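Sutow Tray Notes: README

Table of contents
Hello and welcome
What is in the folder
The table and the things on it
How a tray gets laid
How a tray gets cleared
The columns in notes.csv
Words we settled on
Known gaps and oddities
Using the notes
Changes
Contact

Hello and welcome

Thank you for stopping by! Sutow is a collection of 1084 short written notes on one very small household job: laying a serving tray for a meal, carrying it, and clearing it afterward. Each note is a sentence or two long and covers one step, such as putting a saucer down or moving a spoon over so a bowl can fit beside it. I began writing them because I wanted a set of plain English instructions for handling tableware that sounded like a person talking across the kitchen, and the ones I could find all sounded like the back of a box.

I grew up in a house where the tray was laid before anybody asked for it, so I have opinions about this (you will meet several of them below, and I apologize only a little). If you just want the file, it is called notes.csv and it opens in any spreadsheet program. If you want to know why the soup spoon gets so many notes and the saucer so few, please read on, and maybe put the kettle on first.

What is in the folder

notes.csv has all the notes, one per row.
words.txt is the word list, with the spelling and the meaning we settled on for each.
layouts.txt has 40 finished tray layouts written out in words, from the plainest (one bowl, one spoon) up to a full meal for two with everything squeezed in.
spare.txt has 70 notes that were taken out of the main file. Most of them are perfectly nice but say the same thing as another note. I couldn't bring myself to delete them.
README.txt is what you are reading.

The table and the things on it

All of the notes were written for the same set of tableware on a pale tabletop, in the front room of the Gittins house. The main character is the big cream serving tray, which we call the Virnell tray in the notes so that it doesn't get mixed up with the little tea tray that turns up in some of the layouts. It is a rectangle with rounded corners, a low raised lip all the way around, and a matte surface with fine speckles in it. I am very fond of this tray. It shows you exactly where it ends, which matters more than you might think when you are writing down where things go, and the color is warm enough that a white dish stands out on it without glaring at you.

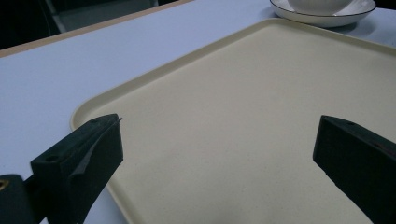
Tray and saucer on the table. The saucer has a thin black line around its rim.

The saucer counts as part of the set even when it is sitting on the table, past the far edge of the tray, and the notes treat it that way. A row that says "bring the saucer onto the tray" assumes it starts from the table. A row that says "slide the saucer over" assumes it is already on. I mixed these up badly in the first version, and a reader who was following along in her own kitchen wrote to tell me she had been asked to slide a saucer through the lip of a tray. She was very kind about it.

A note on color words, as we had a long talk about them. The tray is "cream" everywhere in the file, never "beige" or "off-white" or "sand," although all of those are fair. The dishes are "white." The tabletop is "pale" and nothing more, as it leans lavender at one moment and blue-gray at another and I didn't want to argue with the light. If you are rewriting the notes for your own table, change these words first and the rest will mostly follow.

How a tray gets laid

There are as many ways to lay a tray as there are grandmothers, but the notes follow one order and stick to it. Put the tray down first, flat on the table, with enough of the tabletop showing along the side that you can get your fingers under the lip later. Then come the big things, then the small things, then anything with liquid in it. The notes for this part are marked "lay" in the stage column.

Bowls go toward the far edge. A bowl at the near edge ends up against your shirt when you lift the tray, and I have ruined enough shirts to feel strongly about it. Saucers go beside bowls, never under them, unless the layout says otherwise. Napkins are folded once and kept away from the corners, where they like to creep up over the lip.

The spoon is where people differ. With a flat Western spoon you can more or less drop it anywhere and it will behave. The Asian style of soup spoon, the white ceramic kind with the deep oval bowl and the long curved handle, wants a bit more thought. It is thick, it rocks if you nudge it, and it makes a surprisingly loud noise against another dish.
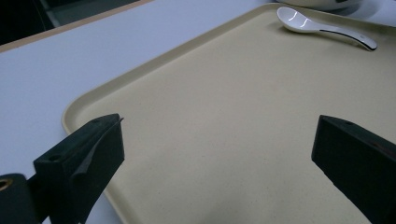 So the notes ask you to lay it down flat, with its length running along the upper rim, and to let go of it only when it has stopped moving. The handle may point left or right depending on who is eating. I lay it handle to the right out of habit, and my left-handed cousin turns it around every single time she visits, so both are in the file and both are correct. What the notes never ask for is a spoon standing in an empty bowl while the tray is being carried. It looks charming and it tips out on the stairs.

One more thing about soup spoons, and then I will leave them alone. Because the spoon has a bowl of its own, a sentence like "turn the bowl to face left" could mean two different things. In this file "bowl" on its own is always the dish you eat from. The deep part of the spoon is "the spoon's bowl," even where it makes the sentence clumsy. I tried "scoop" for a while and everyone hated it.

How a tray gets cleared

Clearing has its own stage, marked "clear," and it isn't simply laying played backward. Anything with liquid left in it comes off first and goes straight to the sink. Spoons come next, held by the handle, and after them the bowls and saucers. Stacking is allowed, with like on like. When the tray has nothing left on it, wipe the flat part first and then run the cloth once around the inside of the lip, where crumbs gather. There are 30 notes on wiping alone. I know. It started as five and got away from me one rainy evening in May.

The tray is then dried and stood on its long side against the wall, or put back on the table if another meal is coming.

The columns in notes.csv

id: a plain running number. Please don't sort by it and expect a meal to come out in order.
stage: one of lay, carry, clear, wipe.
thing: the main object in the note, such as tray, bowl, saucer, spoon, napkin.
place: where the thing ends up, in words. "Near edge" is the side closest to the person, "far edge" is the side across from them.
note: the note itself, in everyday English.
tone: plain, gentle, or hurried. The hurried ones are what you say when the soup is already hot and somebody is waiting.

Empty cells are allowed only in the place column. Everything is saved as ordinary text, and commas inside a note are protected by quotation marks in the usual way.

Words we settled on

Lip or rim? Both turn up in the notes, and both mean the raised border of the tray. For dishes we only say rim.

Lay or set? You lay a tray and you set a table. I'm told this sounds old-fashioned. I have kept it.

Saucer or small plate? If it is small and round and nobody is eating a full portion off it, it is a saucer. Readers who feel strongly can replace the word throughout without breaking anything.

Clear or clean? Clearing means taking things off. Cleaning means the cloth and the sink.

Known gaps and oddities

There are no knives in the notes. We had a few early on and they made every sentence sound like a warning label, so they went.

Glasses are thinly covered, and teapots hardly at all. An older project of mine called Brovau had a good long section on teapots, and I always mean to bring it over, but the wording is so different that it would all have to be written again.

The carry stage is short. It turns out to be hard to say anything about carrying a tray beyond "keep it level and watch the doorway," and I said that in as many ways as I could bear.

The notes assume one person doing the work. Two people laying one tray together is a lovely thing and makes a terrible set of instructions.

Using the notes

You may copy, change, shorten, translate, or read aloud any part of this folder, at home or at work. I would love it if you kept my name somewhere near the notes, and I would love it even more if you wrote to tell me what you did with them. If you translate them, take your time over the word "lay," which has given trouble so far in every language we have tried.

Changes

2020-12-24: second version. Saucer notes rewritten so the starting place is clear. "Scoop" removed throughout. Duplicate notes moved to spare.txt. Tone column added.

First version: notes and word list only, with a good many spelling mistakes, now mended.

Contact

Nasrin Nikzad, who looks after the folder and wrote most of what is in it. Corrections are welcome, and so are better ways to fold a napkin. Please give the id of the note you are writing about, and tell me if you are left-handed, as I am still collecting opinions on the spoon.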